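Zweiarmzelle auf dem Basteltisch: was sich bei mir bewährt hat

Nach dem letzten Beitrag über Kabelbinder (ja, schon wieder Kabelbinder!) kamen so viele Fragen zur Pflege meiner Zelle, dass ich jetzt endlich mal alles zusammenschreibe. Zwei Arme, ein großer Tisch, und darauf sortieren wir bei Waslow Teile aus alten Bremsen. Klingt simpel, aber wehe, man lässt den Tisch mal eine Woche schleifen.

Papier statt Lack

Braunes Packpapier von der Rolle, mehr brauche ich nicht. Ich hatte vorher eine lackierte Platte und habe mich über jeden Kratzer geärgert. Papier ziehe ich einfach ab, wenn es zu fleckig wird, und lege neues auf. Beim Auflegen von der Mitte nach außen streichen und die Kanten unter der Platte festkleben. Ein paar Falten bleiben immer, damit kann ich leben.

Das Raster kleben

Blaues Malerkrepp, erst alle langen Bahnen, dann die kurzen. Ich messe nur die erste Linie richtig aus und arbeite mich von dort mit einer Holzlatte als Lehre weiter. Perfekt gerade wird es bei mir nie, und für unsere Zwecke muss es das auch nicht! Wichtiger ist, die Enden gut anzudrücken, am besten mit einem alten Löffel. Beim Abreißen bleiben gern dünne Streifchen hängen, die sich dann auf dem Tisch kringeln. Die sammle ich mit einem Stück Klebeband auf.

Probelauf mit wenigen Teilen

Bevor eine ganze Kiste dran ist, lege ich immer nur eine Handvoll auf eine Seite: Bremsbacke, Bremsbelag, etwas Kleines mit Loch und ein gebogenes weißes Kunststoffteil. Groß und klein, hell und dunkel, da merkt man schnell, wo es hakt. Greifer auf, langsam über die Felder fahren und auf die Kabel achten.
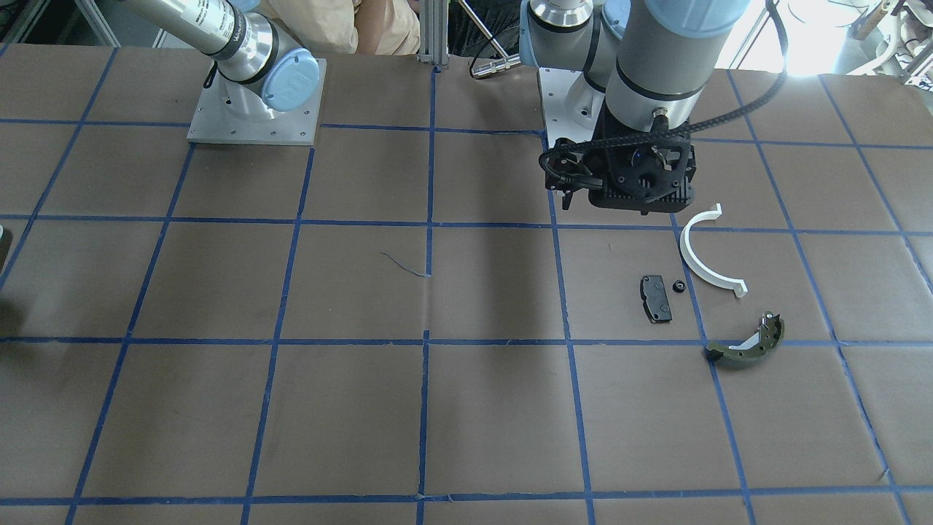
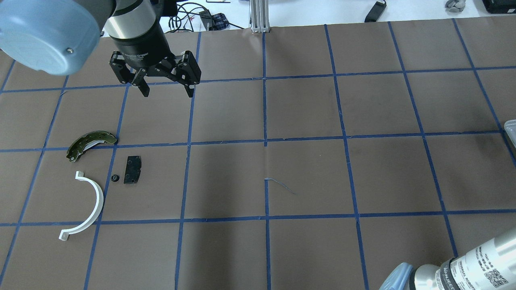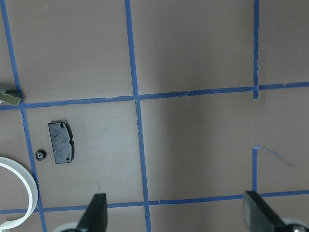

Finger und Gelenke sauber halten

Bremsenteile stauben, das glaubt man gar nicht. Ich wische die Greiferfinger mit einem trockenen Mikrofasertuch ab, immer bei ausgeschaltetem Arm, und gehe mit einem weichen Pinsel in die Gelenke der Finger. Bitte keine Druckluft, die bläst den Dreck nur tiefer hinein. Albane Hervieu aus der Werkstatt nebenan schwört auf Zahnbürsten, mir sind die Borsten zu hart.

Kabel mit Luft verlegen

Das Greiferkabel braucht eine großzügige Schlaufe am Handgelenk. Ich fahre den Arm von Hand in die beiden äußersten Stellungen und schaue, ob irgendwo etwas spannt. Erst danach mache ich die Klettbänder fest. Im Dezember hatte ich das einmal ausgelassen und durfte ein Kabel tauschen, dazu kamen 2 verlorene Abende und viel Gefluche.

Schrauben an der Grundplatte

Nach 500 Durchläufen ziehe ich die Befestigung mit dem Drehmomentschlüssel nach. Die Werte stehen im Handbuch, bitte nicht nach Gefühl! Brayan Zapata hat mir beigebracht, danach einen feinen Filzstiftstrich über Schraubenkopf und Platte zu ziehen, dann sieht man beim nächsten Mal sofort, ob sich etwas gedreht hat.

Wer noch einen guten Tipp gegen Kleberreste vom Krepp hat, immer her damit in die Kommentare. Ich nehme im Moment Orangenreiniger, aber der Geruch hängt mir bis abends in der Nase.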